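Budget for the tulips

I have sat through a lot of meetings where someone says "so how much are the arms?" and everyone looks relieved when there's a figure to write down. Fine, write it down! Then please turn the page over and carry on, as the arms are the easy bit.

We spent most of March planning a two-arm bench for Nellar, and I had a lovely tidy spreadsheet with the arms at the top and a line at the bottom called "sundries". Sundries! That little line ended up with 19 things under it (vases, mats, cable, flowers, more flowers) and it was over budget before we'd agreed on a table.
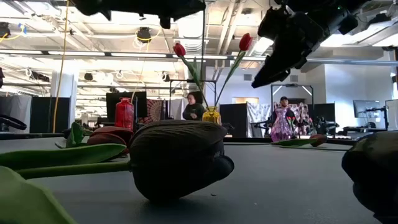 Spend on the dull stuff first

My rule now is that if it touches the job, it gets its own line. Tulips bend, they roll, and you'll want plenty of them. Vases too, in different shapes and colours, because an arm that only ever meets one vase is a very expensive one-vase arm. I'd put £1000 aside for props before I even rang Kobori about a quote, and I'd want six months of top-ups planned as well.

Tetsuya Yokoyama, who taught me most of what I know about buying kit, thinks I'm soft on this and would put the lot into spares. We've argued about it over many bad coffees. He's right about cables, I'll give him that – look at any bench and see how much of it is cable.

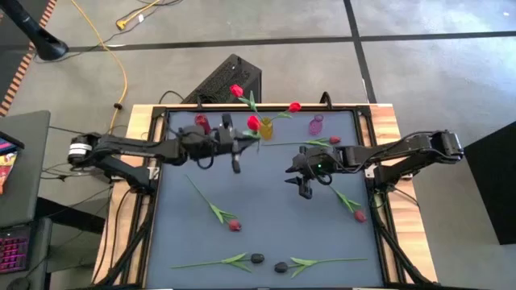 Two arms, three vases and tulips lying loose on the mat.

So if you're filling in the form this year, ask for the flowers by name. Finance can cope with the word "tulips".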